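Arard Surfaces
Home / Bench & Table / Covers / Pleltley Cream

Pleltley Bench Cover, Cream (item 271)

In stock. Ships from the Clilteck warehouse, order before 2 pm and it goes out same day.

Sizes: 400 x 300 mm sheet, roll by the yard, custom cut
Weight: 400 gsm
Finish: matte, fine texture, one side only
Color: cream
Backing: smooth, off-white, no adhesive

The plain one. Our best seller in the bench range and the one we use ourselves in the packing room. Matte, so overhead lights don't glare back at you when you're working late. Fine texture you can feel with a fingertip but can still write over, if you press a bit. Pencil is better than ballpoint.

Color is a warm cream and it is not perfectly even. There's a slight mottle to it, that's how the stuff is made, please don't send it back for that. Under some lights one side of a big piece will look a touch greener or darker than the other. Turn it around and see which way you like it. If you need dead flat color get the Benítez White instead, heavier and costs more.

May batch came in a hair paler than the last one. Both are fine, just don't mix them on the same bench if you are fussy about matching. Put a note in the order box and Rasmus Kütt will pull all your pieces from one batch.

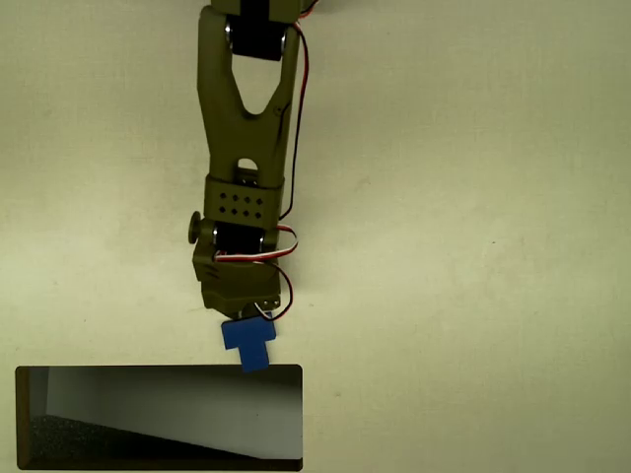
Fitting it. Roll it out face up and leave it overnight, it wants to curl for the first few hours. Weights on the corners help. Then trim with a sharp knife and a steel rule – two light passes, not one hard one. Tape underneath along the back edge, or use the clips (sold separately, see below). Don't glue it down unless you mean it. We've had people ring up asking how to get it off again and the answer is slowly.

Cleaning. Soft brush or a barely damp cloth. No solvents, no scrubbing pads, they polish the texture flat and you get a shiny patch that never goes away. Small dark specks will show up on a color this light, most of them are just dust and brush off. Some are flecks in the material and those stay put. Coffee stays put too. Pencil comes off with a white eraser, go easy.

Not for: hot pans, soldering without a mat under the work, outdoor use, anything with standing water. It'll take a splash if you get to it quick.

How long does it last? Depends what you do on it. Ours gets boxes dragged over it all day and we swap it twice a year. Chalerm Sangkhawat in the returns dept has had the same sheet on his desk for three years and it looks ok, bit gray where his elbows go.

Ordering rolls
Sold by the yard in one continous length, up to 300 yards. Past that we have to split it, call first. Cut edges are square but check them before you trim anything, the outer wrap sometimes gets dinged in shipping. Rolls come on a cardboard core in a plain box.

Custom cuts
Give us width first then length. In inches or mm, but say which. Cut pieces can't be returned unless we got the size wrong. Allow four working days, longer if its a big order.

Goes with
Edge clips, pack of ten, black or clear
Trimming knife with spare blades
Benítez White bench cover
Core caps for storing part rolls

Samples are free, two per customer, postcard size. Pick them in the cart or email the shop desk with your address. They're cut from whatever batch is open so the shade is close but no promises.

Updated sizes chart coming soon, the old one had the widths wrong. Go by the list at the top for now.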